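Ticket 339: Duplicate entries and missing excerpts in weekly reading feed
Opened: 2019-05-21
Reporter: Nandini Pai
Component: Fultelow blog importer
Priority: normal
Status: resolved, follow-up open

Summary
Posts from the book blog Plernthorpe Reads show up twice in the Etosau reading feed. One copy has the full excerpt. The other has the title and author of the book but no body text. Only posts in the "short story of the week" category are affected. Reviews and author interviews import normally.

Steps to reproduce
Publish a post in the category with a block quote as the first element.
Wait for the scheduled import, or run it by hand from the feed page.
Open the reading feed and filter by category.

Expected: one entry, excerpt starting with the quoted passage.
Actual: 2 entries with the same title. The second has an empty excerpt field.

Comment 1 – Nandini Pai
Cleared the feed cache and ran the import again. No change. Deleted the empty copy by hand and it came back on the next run. The two entries have different GUIDs: one is the permalink, the other is the permalink with a trailing slash. The importer treats them as separate posts.

Comment 2 – Chacko support
Please attach the raw feed and confirm whether the theme was changed. Also check the excerpt length setting under Import > Text.

Comment 3 – Nandini Pai
Raw feed attached. The theme is unchanged, but the category got its own feed address when the story posts were split off from the reviews. Both addresses are listed as sources. Excerpt length is set to 1,000 characters. The quoted passages are well under that, so truncation is not the cause.

Comment 4 – Chacko support
Confirmed from the raw feed. The main feed writes the permalink without a slash and carries the full content. The category feed adds the slash and carries a summary field only. The summary generator strips block quotes, and a post that is nothing but a quoted passage ends up blank.

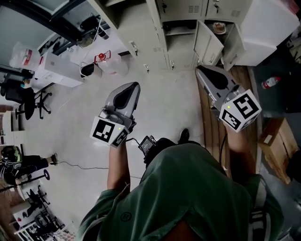
Workaround: remove the category feed from the source list, then purge both entries and import again. Do the purge first if the post has reader comments – they attach to whichever GUID is read last.

Comment 5 – Nandini Pai
Removed the category feed, purged, imported. One entry per story, excerpts present, italics in the story titles kept. Comments on two older posts are still attached to the deleted GUID and do not display.

Resolution
Source list corrected. Trailing slashes will be normalized before the GUID comparison in the June release. Orphaned comments moved to a separate ticket. Stripping of block quotes in summaries is logged as a known issue with no target release.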